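Acta de la reunión de la Asociación de Vecinos y Amigos de Firnstead
Mes de mayo, 19:00 horas, sala pequeña de la biblioteca

Asistentes: Malcolm Garside (preside), Leanne Sedgwick, Sheyla Mosquera, Robel Gebreyes (redacta el acta).
Excusa su ausencia: Howard Stockdale.

1. Acta anterior

Se lee el acta de abril. Leanne pide corregir una palabra en el punto 4, donde está escrito «alquiler» y debe decir «préstamo». Con esta corrección queda aprobada.

2. Huerto compartido

Malcolm informa de que la empresa Parsons ha enviado el presupuesto para reparar la valla del lado norte. El importe es de 800 euros, con el material incluido y sin la pintura. Sheyla considera que el precio es correcto, pero pregunta si la puerta entra en el trabajo, porque en la carta no se menciona. Malcolm va a preguntarlo por escrito. Se acuerda aceptar el presupuesto si la respuesta es afirmativa. Si no lo es, el asunto vuelve a la próxima reunión.

Sobre el agua, hay dos parcelas que siguen sin grifo propio. De momento continúan usando el de la entrada. Leanne recuerda que la manguera se debe enrollar después del riego y pide que se ponga otra vez el aviso en el tablón.

3. Tardes de juegos de mesa

Leanne explica que las tardes de ajedrez y damas continúan hasta el final de junio con el mismo horario, de 17:00 a 19:00. Faltan relojes y un juego de piezas completo. Se autoriza la compra en la tienda Pokik, con un límite de 520 euros para todo el año, que incluye también los libros para principiantes. Sheyla propone que los niños tengan una mesa aparte durante la primera hora. Se aprueba sin votos en contra.
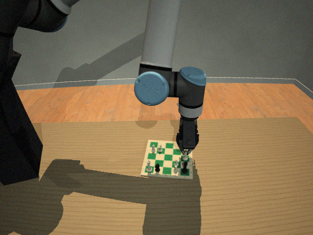
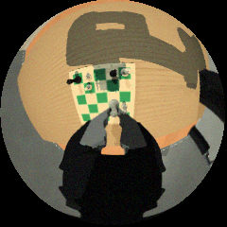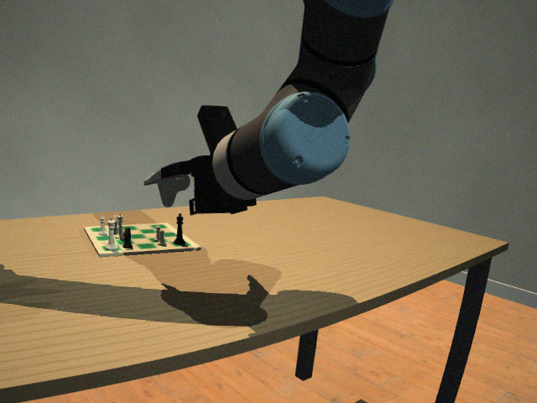
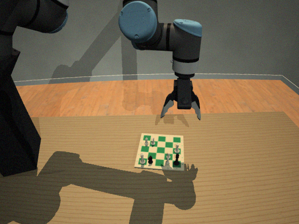
Punto 3: el tablero pequeño, de casillas verdes y crema, sobre la mesa de madera.

4. Boletín y página web

El contrato con Clitel para la página web termina en agosto. Robel ha comparado las condiciones y recomienda renovarlo un año más. Malcolm prefiere esperar a conocer la opinión de Howard, que hizo el primer contrato. Se aplaza la decisión.

El boletín de verano se va a repartir en papel y por correo electrónico. La lista tiene más de 3000 direcciones, pero Sheyla advierte que muchas son antiguas y que conviene revisarla antes del envío. Ella misma se ocupa de hacerlo.

5. Ruegos y preguntas

Leanne pregunta quién tiene la segunda llave del armario de la sala. Ninguno de los presentes la tiene. Robel va a preguntar en la recepción de la biblioteca.

Sheyla solicita que el orden del día se mande con más tiempo, ya que esta vez llegó la noche anterior. Robel toma nota y pide disculpas por el retraso.

Tareas pendientes:
Malcolm: escribir a Parsons por la puerta y hablar con Howard sobre Clitel.
Leanne: pedido a Pokik y aviso de la manguera.
Sheyla: revisión de la lista de direcciones.
Robel: llave del armario y envío del orden del día.

La próxima reunión será en junio, en la misma sala y a la misma hora. Se levanta la sesión a las 20:35 horas.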